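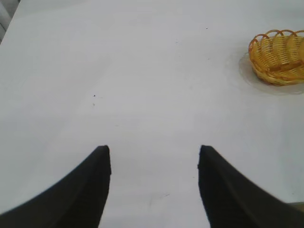
A table basket is a small open container, woven or moulded to look woven, that is kept on a table, bench or sideboard to hold light items. It is distinguished from the market basket and the storage basket by its size and by the lack of a lid. Most table baskets have no handle, or a handle too small to carry any real weight. They are used for bread rolls, fruit, wrapped sweets, sewing notions, keys and similar odds and ends.

Materials

Older table baskets were made from willow, cane, rush or split bamboo, depending on what grew nearby. Willow gives a stiff basket with a visible rib. Rush and grass baskets are softer and tend to lose their shape if stacked. Since plastic strand became cheap, a large share of household baskets have been made from it, either woven by hand over a frame or pressed in one piece with a woven pattern on the surface.

Glossy strands may be plastic or lacquered natural fibre, and the two can be hard to tell apart without handling them. Lacquered wicker usually shows small breaks in the coating where the strand bends sharply over a rib. Plastic strand keeps an even colour through its full thickness, so a scratch does not show a paler core. Yellow, natural brown and white are common colours. In yellow baskets the colour looks deeper where strands cross and inside the bowl, where less light reaches.

Form

The base is made first. In a round basket the ribs are crossed at the centre and the weaver is passed over and under them until the base is wide enough, after which the ribs are turned up to form the sides. The rim is finished by folding the rib ends down into the weave or by binding them with a separate strand. A poorly bound rim is the usual place for a basket to fail.

Small baskets weigh very little and slide easily on a smooth top. Some makers add a ring of thicker strand under the base. Others leave the base plain and expect the owner to put something beneath it, such as a cloth, a cork mat or a disc.

Use on pale surfaces

Plain white tabletops are widely used for sorting, craft work and serving -- small items show up well against them and crumbs are easily seen. The same quality makes marks and fibres more noticeable, and a dyed basket set down damp can leave a ring of colour. The Clirken household guide, in its February edition, advises testing a new basket on a damp white cloth before it goes on the table. 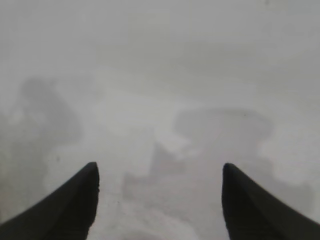 Dark shapes against a pale, hazy background.

A disc or mat under the basket protects the surface and gives the basket a fixed place. Clear plastic discs are favoured where the owner does not want to hide the tabletop. They should be thin enough that cups and plates can be moved past without catching on the edge. Cork and felt give a better grip but hold moisture, and felt in particular should be lifted and aired now and then.

Arrangement

A basket near the centre of the table can be reached from every side, and is the normal choice for bread or fruit. A basket at a corner leaves the middle clear for work and is more usual on craft and sorting tables.
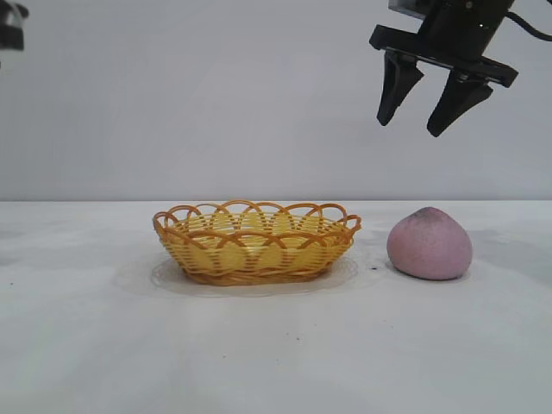
Items waiting to go into the basket are generally kept beside it, close enough to pick up without stretching. Rounded things are best placed on the side away from the table edge, as they may roll if the top is knocked.

Commercial ranges

The Vimico catalogue lists 328 baskets, of which only a small part are sold as table baskets. Dreßler makes 2 sizes in natural cane and had produced its first 1000 before adding coloured strand. The Avach pattern, a close weave with 3 strands worked together, is sold both as a finished basket and as a kit.

Care

Plastic baskets can be washed in warm soapy water and left upside down to drain. Natural fibre should be wiped with a barely damp cloth and dried away from heaters. Dust in the weave comes out with a soft dry brush.

Last revised 31/07/2019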